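Greifzellen-Kit Hevau von Flinent: Behälter einrichten, Greifbereich einlernen, Testlauf fahren

Die Anleitung gilt für das Kit Hevau mit der Steuersoftware Issa und setzt einen fertig montierten, referenzierten Arm voraus. 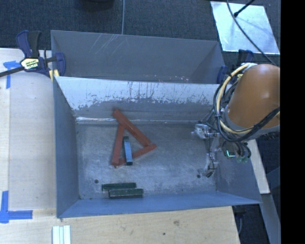
Ein Kommentar zur ersten Fassung lautete, die Kalibrierung sei in einer halben Schicht erledigt, die eigentliche Zeit koste der Behälter: Wer ihn nach dem Einlernen noch einmal verschiebe, könne von vorn anfangen. Dem ist zuzustimmen. Die Befestigung steht deshalb jetzt am Anfang und nicht mehr im Anhang.

Was vorhanden sein muss

Grundpaket Hevau mit Greifer und Schlauchpaket
Blechbehälter mit geneigten Wänden
Zwingen für den Behälterrand
Farbiges Klebeband für Positionsmarken
Rechteckige Testklötze in mehreren Farben und Längen
Inbusschlüssel, Messschieber, Stahlmaßstab

Der Behälter gehört nicht zum Grundpaket. Flinent bietet einen passenden an, verwendbar ist aber jeder Blechbehälter, dessen Boden plan liegt. Wir bestellen das Zubehör über Flutomell, Lieferzeit zuletzt 17 Tage.

Schritt 1: Behälter ausrichten und klemmen

Behälter auf die Arbeitsfläche setzen und parallel zur Tischkante ausrichten. An den hinteren Ecken je eine Zwinge über den Rand führen und handfest anziehen. Die Backen dürfen nicht in den Anfahrweg des Handgelenks ragen, Hebel zeigen nach außen. Danach die Lage mit Klebeband auf der Tischfläche markieren, am besten als Winkel. Ein einzelner Streifen zeigt eine Verdrehung nicht an.

Mit der Hand seitlich gegen die Wand drücken. Bewegt sich der Behälter gegenüber den Marken, Zwingen nachziehen und erneut prüfen.

Schritt 2: Schläuche und Kabel führen

Den Luftschlauch in einem weiten Bogen am Arm entlang legen. Die Kabel werden separat gebündelt und in Abständen abgebunden. Arm im Handbetrieb in die vier Ecken des Greifbereichs fahren und dabei den Schlauch beobachten. Er darf weder spannen noch auf dem Behälterrand aufliegen. Zu knapp abgebundene Kabel sind nach unserer Erfahrung die häufigste Ursache für Signalabbrüche am Greifer - die Meldung in Issa lautet dann E51 und verweist irreführend auf die Stromversorgung.

Schritt 3: Greifbereich in Issa anlegen

Unter Zelle / Arbeitsraum einen neuen Bereich vom Typ Wanne anlegen. Issa verlangt vier Punkte am Boden und einen Punkt auf dem Rand. Die Bodenpunkte werden mit geschlossenen Fingern angefahren, Geschwindigkeit auf der kleinsten Stufe. Nicht in Bohrungen antasten, sonst liegt die Bodenebene zu tief.

Die Wandneigung berechnet Issa aus den Punkten selbst. Bei einem Behälter mit Trennwand muss jedes Abteil als eigener Bereich angelegt werden. Wird das vergessen, plant die Software Bahnen durch die Trennwand. Der Sicherheitsabstand zum Boden ist ab Werk auf 2 mm eingestellt und kann so bleiben.

Schritt 4: Greiferöffnung einstellen

Breite des schmalsten und des breitesten Testklotzes messen und im Greiferprofil eintragen. Die Greifkraft zunächst niedrig wählen und erst erhöhen, wenn Klötze beim Anheben verrutschen. Das Profil speichern, bevor die Seite gewechselt wird. Issa fragt nicht nach.

Schritt 5: Testlauf

Klötze auf den Behälterboden legen. Für den ersten Lauf genügen einzelne Teile mit viel Abstand. Danach schwierigere Lagen aufbauen: zwei gleichfarbige Klötze direkt nebeneinander, ein Teil über dem Ende eines anderen, drei zu einem Dreieck gelegt und ein schmaler Klotz im Inneren. Die letzte Anordnung ist aussagekräftig, denn die Finger finden im Dreieck wenig Platz und müssen das innere Teil entlang seiner Längsseiten fassen.

Ein Testlauf umfasst bei uns 51 Griffe. Protokolliert werden Fehlgriffe, Wandkontakte und Abbrüche getrennt. Mit den Werkseinstellungen kamen wir auf 18 Fehlgriffe, fast alle bei Teilen nahe der Trennwand. Nach Anpassung des Anfahrwinkels traten dort nur noch vereinzelt welche auf.

Bekannte Einschränkungen

Zerkratzte oder matte Bodenflächen stören die Erkennung kaum, blanke Kanten dagegen schon. Reflexe an einer Falz werden gelegentlich als schmales Teil gemeldet. Abhilfe: Leuchte versetzen oder den Streifen in Issa maskieren.

Dunkelgrüne Klötze werden bei schwachem Licht zu kurz vermessen. Die Belichtung lässt sich nur für die ganze Zelle ändern, eine Einstellung je Bereich fehlt bisher.

Die mitgelieferte Kurzanleitung beschreibt noch das alte Menü. Maßgeblich ist die Online-Hilfe, Stand Januar.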